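Wimstead House > Residents > Meetings > Minutes

We use cookies to remember your language choice. Accept / Settings

Minutes of the Residents' Clothing and Linen Meeting
Wimstead House, upstairs sitting room
27 April 2025

Present: Hadiza Fashola (chair), Uchenna Bako, Onyekachi Okonkwo, Anselmo Paucar, Khôi Triệu (minutes)
Apologies: none received

1. Minutes of the previous meeting
The minutes were read and accepted with one correction. In item 4 the word "blankets" should be "pillowcases". Khôi will correct the copy in the binder.

2. Winter clothes going to storage
Hadiza reminded the meeting that the winter clothes must leave the bedrooms before the end of April. The storage room has 29 boxes. Three of them have broken lids and will be used only for shoes.

Uchenna reported that the first floor is nearly finished. The second floor has started with coats, and the sweaters are still to do. She asked that all residents fold in the same way, so that the boxes close without pressing.

There was a discussion about the method. Anselmo prefers to roll. Onyekachi said that rolled sweaters become loose again when a person looks for something in the box, and then all must be done a second time. It was agreed that T-shirts and pajamas may be rolled, but knitwear will be folded flat.

The agreed way for knitwear is to lay the sweater on the bed with the front up, smooth it with the hand, and bring the sleeves in across the chest one after the other. The hem is then brought up to the neck. Sweaters are not to be hung, as the shoulders become long.
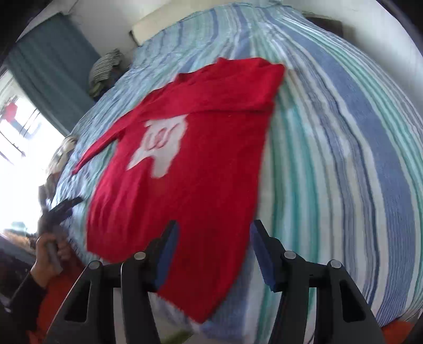 Anselmo asked if the bed is the correct place for this work, because the folding table in the laundry room was bought for it. Hadiza answered that the table is 90 centimeters long and a big sweater with open sleeves does not fit on it. The table stays for towels and small things. Beds may be used, but they should be made first, with the sheet pulled straight.

Uchenna asked that knitwear with a design on the chest be folded so that the design stays on the outside. It is then easier to find the right sweater later – last year several boxes were emptied completely for one item.

Agreed: the folding method above is accepted for both floors. Onyekachi will write it on one page and put it inside the storage room door.

3. Labels
The old labels from Merker do not stay on the boxes. Khôi has tried string tags and they are better. Each tag will show the room number and the kind of clothes, no names. Uchenna does not agree about the names, and wished this to be written in the minutes.

4. Bed linen
Oyelaran, the laundry, has changed the collection to the morning. Bags must be at the side entrance before 6. Linen that belongs to residents should not go in these bags. Two personal sheets were returned last time with a complaint from the driver.

Anselmo asked for a second shelf for fitted sheets. Hadiza will measure the closet and answer by e-mail.

5. Other matters
The lamp in the storage room is slow to start. Khôi will report it through Rundbridge.
One gray glove was found behind the dryer. It is on the hook near the stairs.

The meeting was closed by the chair. The date of the next meeting will be put on the board.

Contact the house office | © Wimstead House Residents | Back to top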